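About Rastden

Home
Services
Prices
About us
Contact

Rastden is a sorting and packing firm for small household belongings. We work in bedrooms, studies and box rooms, and deal with the items that removal companies list as "sundries": key rings, earbud cases, tubs of tablets, toy figures, playing cards, lids, clips and display cases. Furniture is outside our scope and is passed to Drurnier, with whom we share a storage building in Nullton.

How the work is done

A standard visit covers one room and takes 2 sessions. In the first, drawers, shelves and bedside cabinets are emptied onto a single flat surface. In most homes the bed is the largest one available. The bedding stays on, with a blanket or cover pulled tight over it, as small objects roll less on cloth than on a bare table and are less likely to be scratched.

Items are laid out with a gap between them so that each can be picked up without disturbing the next. They are then placed in one of the following groups:

Health: supplements, plasters, first aid supplies
Electronics: earbuds and their cases, chargers, leads
Carried items: keys, key rings, bag charms
Desk and hand items: fidget cubes, clips, cards
Figures and soft toys
Empty containers and loose covers

The health group is handled first. Bottles are kept upright once sorted, caps are checked for fit, and the label is read for a use-by date. We do not decant tablets or capsules into other containers. Anything past its date is set aside for the customer to return to a pharmacy.

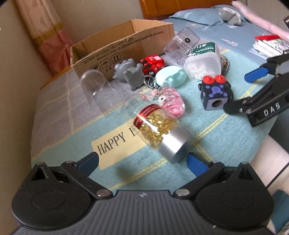

Soft toys and plush key rings are packed separately from anything with a hard edge. Rubber figures are wrapped one by one in plain paper, as some rubbers mark or stick when left against painted plastic. Clear cases and dome covers go in last, on top, with paper inside them to support the walls. Where a cover has lost its base, both the inventory and the box label say so.

Boxes

We use single-wall cardboard boxes in one size. The loading limit is set by us at 80 per cent of the volume, which leaves room for a layer of paper at the top. Handling symbols printed on the side are kept facing outwards and the right way up when boxes are stacked. Customers may supply their own boxes, and used ones are accepted if the corners are sound and the base has not been re-taped.

Every box has a number and a typed contents sheet. One copy goes under the lid and one is sent to the customer. Boxes held at Nullton are kept off the floor on open racking – each bay takes 30.

The Figueroa list

The grouping above comes from a longer document, known in the firm as the Figueroa list after the street where our first office stood. It now has 110 entries, each giving a type of object, the group it belongs to and the wrapping it needs. Where an object fits two groups, the list states which takes priority. A locomotive on a key ring, for instance, is a carried item and is packed with keys. The current edition is dated August 1, 2020 and can be requested by post or email.

What we do not take

Prescription medicines are sorted in the room but stay with the customer. Loose batteries, aerosols, liquids without a screw cap and cash are not packed. Jewellery is packed only with the owner present – the contents sheet is then signed by both parties.

Bookings

Visits are booked by room. Please tell us the size of the bed or table we can use, and whether the room has a clear stretch of floor beside it for open boxes. Storage at Nullton is charged per box, per month, and boxes can be collected with two working days' notice.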